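Subject: Re: [workshop-bots] tray clearing, and where to put the camera
Date: September 27, 2025

Hello again everyone,

Sorry for the slow answer. The week got away from me, and then the bearing order from Hilix showed up short and I spent an evening on the phone over it. Anyway, I did want to reply properly to this bit from the earlier message:

> Before you print any more fingers, I would settle what the arm is
> supposed to do when the cups are stacked. Ours at Lennox was fine
> with single cups for months and then fell apart the first time
> somebody left two nested together. It squeezed the outer one until
> the whole lot popped off the tray. Also, have you tried the head
> view yet, or are you still on the overhead mount?

We're on the head view now, yes, and I'm very glad we switched. The overhead mount was lovely for finding the tray but it never saw what the fingers were doing under the rim, and that is where all our trouble was. With the camera up at eye level you get your own forearms in the way some of the time, but you also get the side of the cup, and the side of the cup is what the grip planner wants.

The stacking question is the one I've been chewing on. Our plan is to teach it from people first - one hand steadies the tray at the near corner, the other goes for the cups - and only then hand the job to the arms on the Undisside frame. I did a good long stretch of it myself at the table at home, with paper cups and the frosted plastic ones mixed together, because mixed is how they come back after a meeting. I also let one lie on its side off the tray. If it only ever learns upright cups it's going to be useless to us by March.

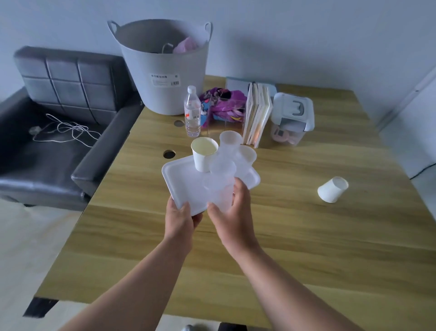
Humstead: the frosted ones are going to hurt you more than the stacking will. Our depth sensor went straight through them and reported the tray, so the arm closed on air or came down too low and crushed the rim. We ended up finding the cup in the color picture and throwing the depth away inside that outline. A darker tray helped too, if you have one to spare.

That came in off-list and I have permission to paste it, and I think it's dead right. White tray, white cups, milky plastic - I couldn't have picked a harder set if I'd tried, and I'm a bit stubborn about keeping it, but I'll do a second batch on something dark so we can compare.

Where things stand otherwise, for those who asked:

The fingers are on version 4. The pads are softer and I've taken the hard lip off the inside edge, which was leaving a crease in the paper cups. They still slip a little on the plastic. If anyone has silicone sheet left over from the spring build I would happily trade for it, I have far more aluminum extrusion than I will ever use.

The force limit is back down to where it was before the summer. I know some of you liked it higher. Paper cups don't, so I've made it a setting per object and you can argue with the file instead of with me.

For examples, I'd like us to get to 1,000 between us before we train anything serious. I know that sounds like a lot, but if we each do 100 at a sitting it goes by quickly with the radio on. Please use whatever table you have, grommet holes and wood grain and clutter at the back included. The first model we tried had only ever seen the workshop bench, and it got completely lost on mine.

I'll bring the new pads to the shop next weekend and leave the spare set in the drawer under the drill press. The wiring on the left shoulder still needs a second pair of eyes before we power both arms together, so if you're good with connectors, please come by. The coffee is on me, and I'll be saving the cups.

Warmly, and thanks as ever for all the patient answers

P.S. The firmware on the shared page is the old one. Please don't flash it, I'll swap it out tonight.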